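Keyboard swap, 1 Apr 2026

Spare keyboards are back at the Drastmont office. Dalva Miranda has cleared the store cupboard and anything that still types is going free to members, first come first served. Mice to follow when we've found them all.

Bring your old one if it's dead — Edgars will strip it for keys. Please shake the crumbs out first. Please!

Keyboards on offer are all wired, so no batteries to fuss with, and most are plain black. If you do accounts or the raffle sheets ask for a full-size one like this, with the number pad on the right, you'll miss it otherwise. Plugs are ordinary USB. Leads get in a knot in no time so coil them loosley and tie with a bit of string before you carry them home. Limit of 3 per household. Names to Thilini Gamage by the end of the month, or just leave a note at the desk. 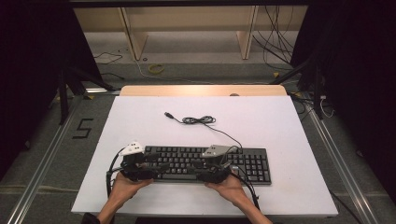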